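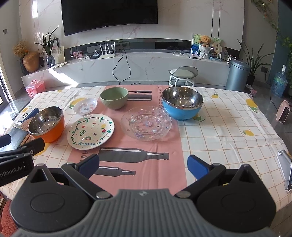
Page last changed: October, for Trollance release 4

Trollance
Tabletop perception and grasp proposal software for two-finger grippers

Product no. 2078
Made by Gesa
Annual license, per workstation: $600

Overview

Trollance takes color video from a camera mounted on a gripper and works out which things on a table can be picked up, where their edges are, and where two fingers might reasonably close on them. It was written for kitchens and dining tables, and over the years it has stayed there, even when customers have asked us very nicely to make it sort bolts.

The reason we like dining tables is that they are hard in a way that industrial parts bins usually aren't. Take a tablecloth. People buy tablecloths with things printed on them, and the things printed on them are very often things that belong on a table. On the cloth at the top of this page there are lemons and bottles, and one of the dark printed bottles even has white highlights down its side, so to a detector trained on catalog photos it looks like something lying there waiting to be lifted. Then there is the round cream plate with its own lemon, its own strawberry and its own avocado half painted on it, sitting on top of all that. A system that believes its first impression will send the fingers down into flat fabric again and again.

Trollance keeps two questions apart. The first is "what does this look like?" and the second is "does it stand up off the surface?" A proposal has to get past both before it reaches your planner. We call the second stage the relief check, and it uses the small shifts you get for free when the camera moves with the hand. You don't need a depth sensor for it, though if you have one, Trollance will happily read it.

Shiny, clear and patterned tableware

Most of the work in release 4 went into the surfaces that used to embarrass us.

Polished steel. Bowls with a bright inside, like the orange one and the big blue one in the picture, show you little points of light that slide as the camera slides. Earlier releases took those points for surface detail and bent the bowl out of shape. Release 4 follows the rim first, fits it, and then treats whatever happens inside the rim with some suspicion. The rim is where most people want to grasp a bowl anyway.

Clear glass. A glass plate lets the cloth through, and if the plate has a decoration of its own you get two patterns mixed together. Trollance now looks for the outline as a closed curve before it tries to explain the middle. Scalloped and beaded rims help a good deal here, and plain thin glass on a plain white cloth is still our weakest case. Please try it on your own glassware during the trial and tell us how it did.

Printed crockery. Words and little drawings on a plate are kept with the plate. They are listed as markings in the output, and each marking carries the ID of the thing it sits on. You can turn this off if your planner doesn't care, and it saves a little time if you do.

Overlaps. Where a plate crosses from one part of a cloth to another, so half of it is against pink and half against white, the outline is carried across the border as one piece. This sounds like a small thing. Mitiku Tsegaye spent most of a winter on it.

Working with hand-held grippers

Many of you record with a gripper held in the hand and only later move the results over to an arm, and Trollance is built to be comfortable with both. Fingers that stick up into the view are masked from a short profile you record once: open, close, open again against a plain wall. The mask follows the linkages as they move, so colored finger pads and screws don't turn up in your object list.

If a second gripper comes into view, Trollance marks it as a tool and leaves it out of the proposals. The region behind it is listed as unseen until the camera gets another look. We would much prefer an honest gap in the map to a guess, and the planner side of the software treats gaps as places to stay out of.

You can also draw a work area by hand. In a living room this is well worth the minute it takes, as there is generally a lot going on past the far edge of a table (a television, houseplants, cables, a teddy bear) and there is no sense in spending your processor on any of it. Draw along the table edge, leave a small margin, and save it with the session.

What you get

The desktop application, with the viewer, the session browser and the proposal editor.

Yilma, the command-line runner, for working through recordings overnight without the viewer open.

Jernine, the bridge that passes proposals to your motion planner. It speaks plain JSON over a local socket, port 2078 unless you change it. Yes, that is the product number. It was easy to remember.

A starter set of 198 tableware shapes, which you can edit, delete or add to. The shapes are only used to complete hidden sides, so an unusual bowl will still be found if it isn't in the set.

The manual, written by Tsegereda Tsegaye, who has also recorded the narration for the setup videos.

What you need

A workstation running a current Linux desktop. Windows works for the viewer and editor, but live proposals are Linux only for now.

A graphics card with enough memory for your camera's resolution. The installer runs a short test and tells you plainly if yours will struggle.

A camera fixed to the gripper body. Wide lenses are fine once calibrated. The calibration sheet is in the manual, at the back, and should be printed at full size with any "fit to page" setting turned off.

Reasonable light. Strong daylight from a glass door is usable, and the exposure tool has a preset for it, but do run the calibration with the room lit the way it will be when you record.

Reviewing proposals

Each proposal appears in the viewer as a pair of finger positions with an approach direction and a score. Click one to see why it was ranked as it was. You can accept it, nudge it, or reject it with a note, and your notes travel with the session file so a colleague can see what you were thinking. Rejected proposals are kept. You can bring one back from the History panel at any time.

The score is a ranking and should be read as one. It says that this rim looks better than that rim. It makes no promise about weight or grip, and your own force limits should stay on.

Known issues in release 4

Stacked plates of the same size are sometimes reported as one thick plate.

Dark glossy objects that reflect a window may be split in two along the reflection. Merging them in the editor works and the merge is remembered for that session.

The session browser forgets its sort order when you rename a folder.

Licensing and trial

One license covers one workstation and includes all updates during the year. Schools and university labs should write to us before ordering. The trial is the full program with export switched off, and sessions made in the trial open normally once a license key is entered.

Owners of release 3 can move up at no charge through their account page. Old sessions are converted when first opened, and a copy of the original is left beside the new file.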